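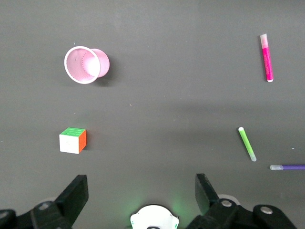 Drakell Tabletop Odds and Ends

README, version 3

Drakell is a collection of small, everyday tabletop objects photographed in loose arrangements: cups, puzzle cubes, markers, and the other things that pile up on a desk when people are busy. If you love ordinary objects as much as we do, welcome! There is a lot to enjoy in a marker with a clear cap once you start looking closely at it.

The collection was put together by Adwoa Ofori and Salamatu Gyamfi, who also wrote the labels and this file.

What's in the collection

303 pictures of small objects on a tabletop, with a short text label file for each one. The labels name every object, its main color, and how it is resting (upright, on its side, upside down, leaning on something else). They don't include masks or measurements. We would love to add masks one day, and if you feel like making some, please write to us.

The pictures are split like this:

Training: 203
Testing: 100

There is no separate validation part. If you need one, take it from the training pictures and leave the testing ones alone.

The objects

Cups. Plastic ones, mostly, in plain colors. We got very fond of the cups because they change so much with a quarter turn. Standing up, a cup is a circle or a short cylinder. Tipped over, you get the rim, the inside wall and the outside wall all at once, often in different shades of the same color. A pink cup can be a pale pink inside and a much stronger pink at the closed end, and the label still just says "pink." The rim color goes in the notes field if it differs from the body.

Puzzle cubes. Labeled "cube" in the main field and "Rubik's cube" in the notes. Color was the part we argued over most! A cube showing green, white and orange has no main color, so the color field reads "multi" and the visible faces are listed in the notes, top face first. We only list the faces that show. Please don't fill in the hidden ones, even if you know the cube by heart (Salamatu does).

Markers. The biggest group and our favorite. Magenta, lime green, purple and plenty more, some with a glittery barrel, many with see-through caps. The color field always follows the barrel. Caps go in the notes as "clear," "tinted" or "solid." A pale pink see-through cap on a magenta marker is "tinted," and so is a gray one on a green marker. We wanted more cap types but couldn't agree on where one stopped and the next began.

Everything else. Erasers, clips, spools of thread, a couple of wooden blocks. These turn up less often, and you should not expect to learn much about spools from this collection.

How things are arranged

We didn't style anything. Objects were set down by hand, cups were allowed to tip, and markers stayed where they stopped rolling. There is one rule: no tidy rows. Our first try, back in December, had all the markers lined up by color, and it looked lovely, and it was useless for sorting practice. All of those pictures are gone.

Some objects run past the edge of a picture. They are labeled all the same, with "partial" in the notes. A marker counts as partial even when only a tiny bit of one end is missing.

Label format

One plain text file per picture, one object per line, fields separated by commas:

name, color, resting, notes

A few lines in the usual style:

cup, pink, side, white rim
cube, multi, flat, Rubik's cube; green top; white; orange
marker, magenta, side, glitter; cap tinted
marker, purple, side, cap clear; partial

Separate several notes with semicolons. Leave the notes field blank if there is nothing to say. "Flat" is for things sitting on a flat face, and "side" is for round things lying down – a marker is nearly always "side."

Good uses

Sorting by color, sorting by type, finding the one thing that fell over, practicing short written descriptions. Adwoa has had great fun with a "put the desk back in order" exercise, where you start from the labels and decide what goes in the pen pot and what goes on the shelf. The notes for it are in the folder called Issahaku, along with her list of what counts as tidy.

Known problems

Purple and dark blue markers get mixed up in a few of the older labels. We fixed the ones we found.

Picture 133 has two label files, 133a and 133b. Use 133b.

Shadows are not labeled. On a dark tabletop the soft shadow beside a cup can look like part of the cup, so check the edges if you draw your own outlines.

Specks on the tabletop are not objects, and we don't label them.

Changes

Version 3: resting field added, cap notes made consistent, arrangement rule written down at last.
Version 2 (Cirnus): color field now follows the barrel for all markers. Before this it sometimes followed the cap.
Version 1 (Hostilent): first set, markers and cups only.

Questions and corrections

Send them to either of us. Corrections to the labels are especially welcome – tell us the picture number, the line, and what it should say. We go through the mail on Monday mornings.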